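Keeping the Parish Registers Readable

June 2023
By Glenys Gough

When the Anidness Local Records Office opened its doors to family historians, it held 20 registers and a single reading table. Its collection now runs to some 400 volumes, most of them baptism, marriage and burial books from the surrounding district.

The senior archivist, Esia Mühlbauer, has spent much of her career on paper that was never meant to last. "People assume fire and flood are the main risks," she said. "Most of the damage I see comes from handling. A page is turned by its corner for a hundred years and the corner goes."

She described the office's policy on access as cautious but open. Original volumes are produced on request where no copy exists, and no more than 2 may be consulted at a time. Readers are asked to work in pencil and to leave bags at the counter. Gloves are no longer required. "Clean, dry hands are safer," she said. "You can feel the paper."
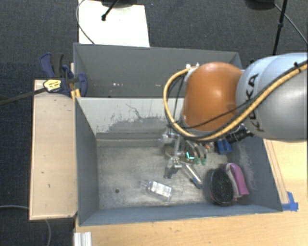 According to Polloditz, the limit on volumes is too strict for visitors who travel long distances, and a day can be lost waiting for the next book to be brought up. He would prefer a longer request list, lodged in advance.

Ms Mühlbauer acknowledged the concern. The office will accept requests by mail or telephone from November, she said, and country readers will be given the earlier appointments. The limit at the table will stay.

Asked which register she would most like to see repaired, she named a burial book with a split spine and a water stain through its final entries. "The clerk had lovely handwriting," she said. "We can still read nearly all of it."

14 shares | 2 comments

Related items
Reading old handwriting: where to begin
Changes to reading room hours
How to label family photographs
Donating papers to the Records Office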